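Oniris project
Data collection working group
Minutes of the January meeting

Held in the meeting room at Fullesley, 2 pm
Present: collection lead, two operators, training lead, rig technician, representative of Skemano (by phone)
Apologies: safety officer

1. Minutes of the previous meeting

Agreed as a correct record, with one change. Under item 4, "joint limits" should read "speed limits".

2. Actions carried forward

2.1 Spare gripper pads have arrived and are in the parts drawer. Closed.

2.2 Clock drift between the wrist camera and the arm log. The rig technician has moved both to the same time source. A check over one full shift found no gap larger than one camera interval. Closed.

2.3 Written guide for new operators. Draft with the collection lead. Carried forward.

3. State of the collection

3.1 The target for each task in the household set remains 30 accepted examples per object pair. Wiping and drawer tasks have reached it. Pouring and stacking have not.

3.2 Operators asked whether examples with a pause in the middle should be kept. The training lead prefers to keep them if the pause is under 5 seconds and the arm holds still throughout. Longer pauses are to be marked and left out of the training split. Agreed.

3.3 Skemano reported that files from the Miah arm were arriving with the gripper opening given in two different units, depending on which operator station had been used. The rig technician will set both stations to millimetres. Files already sent will be converted by Skemano and not collected again.

4. Pouring tasks

4.1 Most of the meeting was spent on this item. The training lead noted that the learned policy does acceptably on wide bowls and poorly on narrow openings. In failed runs the usual fault is that the arm begins to tilt before the spout is over the opening.

4.2 It was proposed to split each pouring example into four labelled stages: grasp, approach, spout at opening, return. The operators had no objection but asked that labels be added afterwards, as pressing a key while steering the arm spoils the movement. Agreed.

4.3 The start of the third stage was discussed at length. One view was that it should be marked when the spout crosses the rim, the other when forward movement stops. The first was adopted. It can be read from the wrist camera in most cases, and the second depends on a threshold that would need setting for each arm.

4.4 Clear receiving containers. The training lead wants more of these, as edges seen through curved plastic appear bent and highlights move with the view. The collection lead pointed out that they are slower to label for the same reason. Share of clear containers in the pouring set to rise to 20 per cent, with a review once labelling times are known.
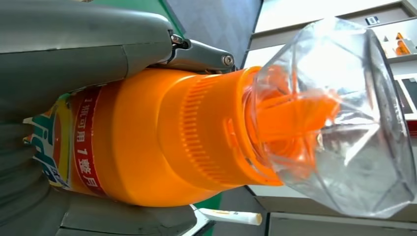
Item 4: bottle held near the shoulder, spout in the opening of a clear container. Wrist camera.

4.5 Grasp position. Operators currently choose where to hold the bottle. Holding near the cap gives better control of the spout but leaves less room for the fingers. The group decided not to fix the position. It should vary between examples and be recorded in the notes field as "shoulder", "middle" or "base".

4.6 Printed labels on bottles are to be left in place. Skemano asked that lettering in any language be kept legible in the stored files, and that compression be left at its present setting.

5. Storage

5.1 The local disk at Fullesley is filling faster than planned. Raw files will be removed 8 days after Skemano confirms receipt. Rejected examples are to be kept in a separate folder, with the reason for rejection given in the log.

6. Any other business

6.1 The operators asked for a second chair at the left-hand station. Collection lead to order.

7. Actions

Rig technician: set both stations to millimetres and tell Skemano when done.
Skemano: convert files already received.
Training lead: write a half-page note on the four pouring stages, including the rim rule.
Operators: record grasp position in the notes field from the next session onward.
Collection lead: finish the operator guide; order chair.

Meeting closed at 3.40 pm. Next meeting in February, same room.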